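Tethering ordinance: what changes for dog owners in Brorkavmont

The revised animal care ordinance was adopted in September and replaces the old tethering section in full. Enforcement passes from the police desk to the animal services office, where Tanveer Sandhu is the contact for complaints and Usman Hashmi handles permits.

The old text prohibited tethering "for an unreasonable period." No court in the county had settled on what that meant, and most citations were dropped before a hearing. The new text sets a limit of 2 hours in any 12-hour period. The tether must be fixed to a harness or a flat collar. Choke and prong collars may not be used as the point of attachment.

Shelter is now defined. A doghouse must have a raised floor, a roof and three full walls, and must be large enough for the dog to stand and turn around. A vehicle, a porch crawl space or a tarp does not qualify. Water must be within reach at all times while the dog is outside.

The fine for a first violation is $300. A third violation within two years carries a fine of $1,650 and allows the office to ask for a hearing on custody of the animal. Fines for the second violation are set by the hearing officer.

Working livestock dogs are exempt from the time limit while on duty, but not from the shelter and water rules. Rosario Benedetti asked at the last meeting whether kennel runs count as tethering. They do not. Runs are covered by the section on enclosures, which was not amended.

Complaints should give the address, the date, the start and end times observed, and a phone number. Anonymous complaints are logged but do not by themselves lead to a citation.

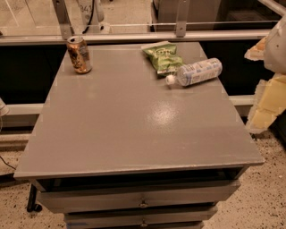

Food scraps and litter are covered in a separate section, and the office gets more questions on it than on tethering. Leaving food waste where a neighbor's animal can reach it is a violation only if the owner has been notified in writing. Inside the home the ordinance has no force, and the advice is general: a snack bag or an open drink can on top of a set of drawers is within reach of most cats, and a bag can suffocate a small dog that pushes its head in. Fold and discard bags after use. Written notices go through Faisal Kazmi at the same office.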